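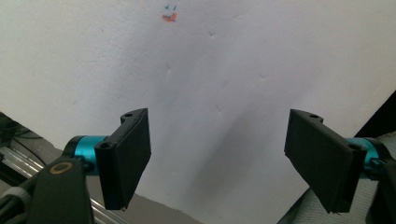 Fung-ping Shih
Perception software, Skustlow

Surface Tracking on Low-Texture Panels: Gallery

Loltik is the pose estimation package we maintain for hand-held grippers. It takes wrist camera video and produces a gripper trajectory that the planner can use later. Most of the work in the March release went into large pale surfaces, where the older tracker had too few corners to hold on to and drifted along the plane.

Board with marks and dents
A small orange-red and blue marking near the top gives the tracker its strongest color feature. The dents and the thin scratch are weaker, but they are fixed to the board and keep their place in the map. The shadow between the fingers is a different matter. Its soft edge used to be accepted as a line feature, and the estimated pose followed the shadow when the light shifted. Edges with a gradient wider than 41 pixels are now rejected before matching.

The fingers are masked in every image. Man-lok Chou wrote the mask generator, which takes the finger geometry and the current opening width and grows the outline by 2 pixels. Without that margin, the finger edges enter the map as static points and pull the estimate toward zero motion. The error is hard to spot in a plot – the trajectory looks smooth, only too short.
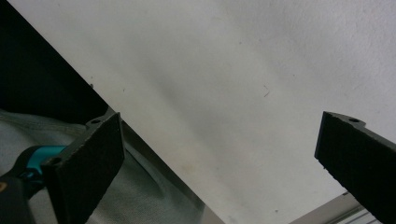 Plain white area, straight border
On a surface with this little detail, the border does most of the work. A straight edge constrains motion across it and says nothing about motion along it, so the solver reports a full covariance and the planner reads it before accepting a segment. Small dark specks and fibers are allowed as short-term features only. They expire after 354 frames and are never written to the saved map.

Reflective metal gets a lower weight. Highlights on a rail or rim move with the camera, and Rangi Dunstan's residual test removes most of them in the first pass. Ridged profiles remain a problem, as parallel grooves match their neighbors easily. The current fix is to use the outermost line and drop the rest.

Settings
Feature limit: 800 per image
Finger mask margin: 2 pixels
Short-term feature life: 354 frames
Edge gradient cutoff: 41 pixels

The mask generator reads the same gripper file as the planner. If the finger pads are changed, update that file first and then rebuild the masks. Questions about the covariance output go to Themis Katsaros.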